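Household Waste and How We Count It
Handout 4: The Bedroom Problem
Instructor: Kanyarat Onsri 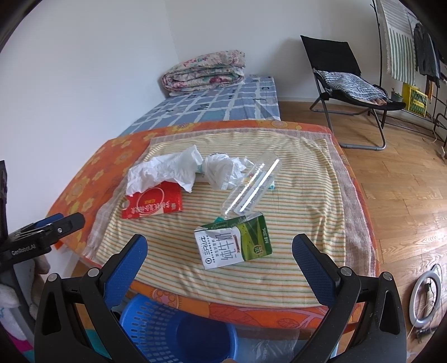

1. Why the kitchen gets all the attention

Most home waste surveys start and end at the kitchen bin. It is easy to find, it smells, and people feel guilty enough about it to answer questions. The bedroom gets a single line on the form, usually "other rooms," and most people leave it blank.

The Dulau survey (your reading for this week) is the usual exception. It went to 266 households and asked for a separate bag from each room, kept for 13 days. Ginette Gagnon, who designed it, has said she would pick a shorter period next time. So would the households.

2. Terms you need

Stray waste: anything thrown out in spirit but still lying on a surface. Tissues, wrappers, wadded bags, receipts.
Dwell time: how long it lies there.
Bin distance: steps from the surface to the nearest bin. Measure it on foot. Last year someone used a floor plan and got a bin inside a wall.

3. What Dulau found

Bedrooms produced little by weight and a lot by piece: 1197 items over the whole survey, mostly paper and thin plastic. If you report only weight, as the older studies do, the bedroom vanishes. If you report only pieces, it looks like a landfill with pillows. Report both.

Dwell time is the weak spot. It was self-reported, and over 70 households wrote "same day" on every line in the same pen. Draw your own conclusions, then read Wei's reply, which draws them for you at some length.

4. Arguments to know for the discussion

Hanyu Wei: bin distance explains nearly everything. Put a bin by the bed and the problem goes away.
Driss Lahlou: a bin by the bed fills up and then gets its own dwell time.
I lean toward Lahlou, but I have seen my own bedroom.

5. For next class

Read Dulau, sections 2 and 5. Skip the appendix unless you enjoy bag sizes.
Keep a stray waste log for one room you sleep in. Pieces and weight, please. A kitchen scale is fine, wiped down afterward.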